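4.2 Notice and delay in family reunification hearings

We turn now to what parents were told, and when they were told it. Of the 28 case files we were allowed to read in the Drerkham family court, 19 contained no dated proof that the parent had received written notice before the first review hearing. We had expected some gaps, as anyone who has spent time with court paperwork would, but we were surprised at how often a missing notice was followed by a second missing paper, and then a third.

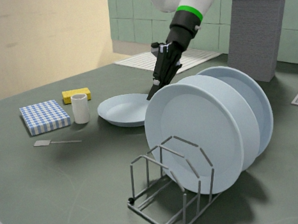 Figure 4. Simulated tabletop with a robot arm, four plates and a wire dish rack.

It would be unfair to lay all of this at the door of the caseworkers. Many of them spoke to us kindly and at length, and they described caseloads that left them little time for the phone calls they knew they ought to be making. Even so, a parent who misses a hearing without knowing of it stands in a weak position at the next one – and the files suggest that judges seldom asked why the chair was empty.

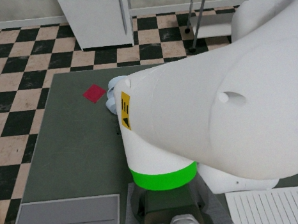

Figure 5. White robot arm and gripper near a small red square pad, simulated view.

The Burnaden legal clinic, which lent us a desk and a good deal of patience, keeps its own log of appeals. Nearly 200 entries mention a filing deadline, and in many of them the parent first learned of the deadline from a relative or a neighbor. We take this as a sign that plain letters, sent early and in the language spoken at home, would be worth trying before anything more costly.

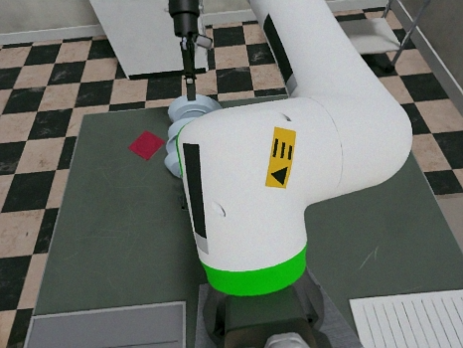
Gilang Saragih, commenting on an earlier draft, wrote that a letter is only half the remedy, and that parents also need a lawyer appointed in time to read it with them. We agree, and we come back to the timing of appointments in Section 5.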